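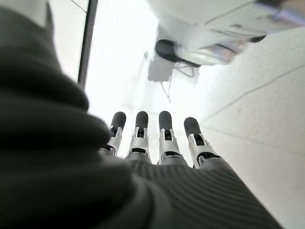 [equip-planning] Budget & Purchasing

Subject: Re: Re: second pair of hands, next year's money
From: Iida Heinonen
Date: 20 May 2021

Seija, all,

Replying inline where I can and underneath where I've lost patience with the quoting.

Seija Rautiainen wrote:
> I have the Tratadar quote in front of me and I'm stuck on the
> line for fingertips. Are we really buying 60 of them? The hand
> has four fingers and a thumb. I'm also asked to explain why
> the kitchen work needs its own dishwasher when there is one
> in the staff room. And can someone tell me whether the cable
> item is a want or a need, so I can put it in the right column.
> Numbers by the end of the week please, Kaisu is closing the
> sheet and I don't get to reopen it until December.
>
> Seija

Yes, 60. The pads are a wear part and the quote covers both hands for the year. Santeri logged what we went through on the old hands and then added a margin, and the margin is the part you're welcome to argue with him about. If we order fewer than 49 the price per pad goes up, and we end up paying nearly the same for a smaller bag. I did check this twice as I also assumed it was a typo.

The staff room dishwasher is used by the staff. We tried sharing it for one week last winter and I still get comments. The unit in the kitchen cell is already bought and plumbed, it came out of the old budget, and the only thing on your sheet is spare wire racks. Please don't let anyone reopen the appliance itself. A plate that won't go into its slot gets pushed, and a rack with bent tines teaches you nothing useful about loading. Two spares, cheapest line on the page.

Cables: need. The arm cables in the kitchen cell run outside the arm, over the top in one loop and under it in another, right across the sink. Every reach into the dish rack has to be planned with that lower loop in mind. Fluveo sells a sleeve and clip set that would hold it all against the forearm. I have it down as 909 for both arms, fitted. Valquíria thinks she can do it with hook-and-loop tape for 100 and I believe her, but then it's Valquíria's tape job, and she's on leave half the autumn. Put 909.

What I would really like on the list, and what has fallen off it three years running, is the splash covers for the wrists. We're planning sink work for the whole of next year with hands that have open joints and a label on the back we would like to keep readable. Coşkun makes a cover that fits our wrist collar. Findau makes one that fits a slightly different wrist collar and whose salesman would like us to buy that too. I've asked for a price from the first and stopped answering the second.

So, for the sheet, in the order I'd defend them:

1. Wrist splash covers, Coşkun, one per hand plus one spare. Price to come. If the column won't take a blank, write in last year's figure and I'll fix it.

2. Cable sleeves, Fluveo, 909 as above. This one is about the sink cell, where the arm comes in over the basin from the side and the slack has nowhere sensible to go.

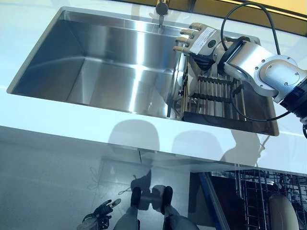
3. Fingertip pads, Tratadar, 60. Could be trimmed to 49 if Kaisu needs a sacrifice for the look of the thing. Please not lower.

4. Spare wire racks for the dishwasher, two.

5. Plates. I know. We have enough for now, but Santeri wants heavier ones for the second half of the year and they should come from equipment money and not from coffee money, where they have been hiding until now.

Not on the list: the third hand. I asked, I was told to ask again in December, I will ask again in December.

Kaisu, if the sheet still refuses anything with a cedilla in the supplier name, type Coskun and I'll tell the supplier it was me.

Iida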